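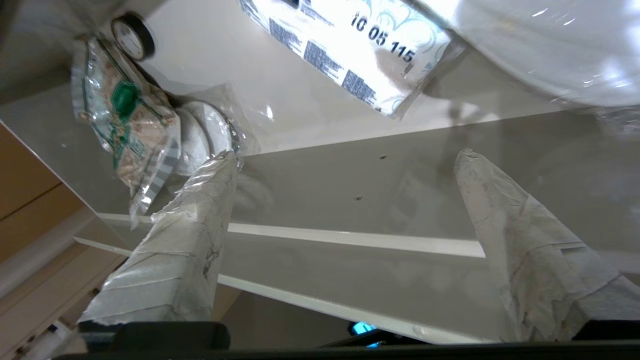

Week two of gathering shelf demos for Zorngate and I finally have numbers I'm not embarrassed by, so, a little thread.

We're at 1,853 episodes as of this afternoon. 513 of those are bags. I wanted way more bags! Boxes are easy to collect and the policy already does fine on them, so every extra box episode is kind of a snack for my ego.

Crinkly clear plastic is the whole problem. The wrist view fills up with glare and the shape changes the second you touch it, so two grabs of the same bag look like two different objects to the model. Only fix I know is more grabs, more angles, more shelf heights.
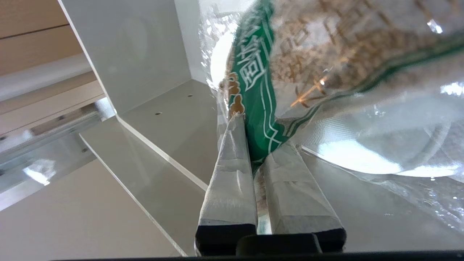
Maribeth Fajardo replied asking if we throw out the bad grabs or keep them, because her group tossed all of theirs and ended up with a policy that had no clue how to recover from a slip.

We keep them! Well, we keep the ones where the operator recovers. If the bag slips and you go back in and get it, that's gold, I tag it "regrasp" and it stays in. If you drop it and just stop, it goes in a separate folder and doesn't get trained on. 135 regrasps so far.

Rule I made up on day one and still like: no more than 5 episodes in a row without moving something. Slide a package over, turn it, swap the neighbors. Otherwise you get a gorgeous dataset of one single shelf and the model memorizes the shelf (ask me how I know, ugh).

Also please label as you go. I left a full morning of episodes for "later" and then sat there at 9 pm squinting at clips trying to decide if a thing was a pick or a push. Some of them I still can't call, so they're out.

Next up is the low shelves, where the wrist has to come in at a nasty angle and my teleop skills get very humble. Then Heydari gets the whole pile for the first real training run, sometime in August if the labels are clean.

Will post the bag success rate when I have one, even if it's ugly.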